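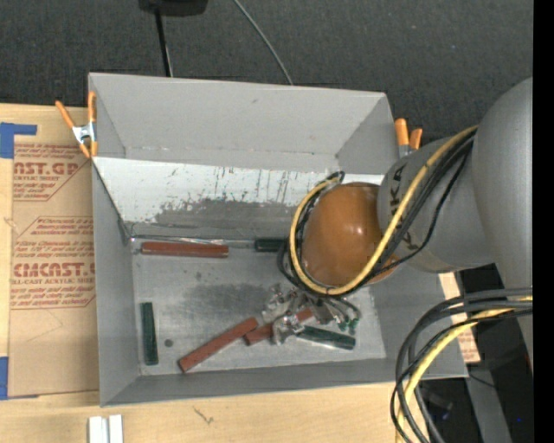
**Hollo 2 bin-picking kit, reviewed**
Kelly Vieira — Wednesday, June 9, 2021

The Hollo 2 is Urnura's entry-level bin-picking package: gripper, overhead depth sensor, a small compute box, and a license for the Yook planning software. You supply the arm and the bin. We ran it on a KUKA arm through May, picking rectangular blocks in two colors from a gray bin with flared walls. The bin was held in place with spring clamps.

**Setup.** Mounting the gripper took a morning. Calibration took the rest of the day, mostly due to the manual, which gives the tool offset in one coordinate convention on the drawing and another in the text. Trust the drawing. Cable routing is left to the integrator. Leave a generous loop at the wrist and check it through the full range of joint 6 before running anything at speed.

**Picking.** We logged 2,535 attempts. Blocks lying flat in the open floor area were handled well at every orientation. Blocks against a wall were the main source of failures. Yook rejects any grasp where a finger would come within 4 mm of the bin model, and with sloped walls this rules out grasps that are clearly reachable. Remodeling the bin from measurements instead of the supplied box template recovered most of them.

Color made little difference, with one exception. Glossy edges on the dark green blocks sometimes returned gaps in the depth data, and the planner then treated one block as two. A scuffed metallic-gray floor does not help. Lowering the sensor exposure fixed this for us, at the cost of noisier data on the reddish-brown blocks.

**Gripper.** Stiff, easy to strip down, no measurable play after nearly 1,000 cycles. We stopped checking at that point. The fingers are bare metal and will mark soft parts. Pads are sold separately.

**Software.** Yook logs every rejected grasp with a reason code, and the codes are documented. The export format is not. The older Zokia package we used before had the opposite problem.

**Recommendation.** Suitable for rigid parts with simple shapes, in a bin you are willing to model yourself. For deep bins or tangled parts, ask Urnura for a trial first.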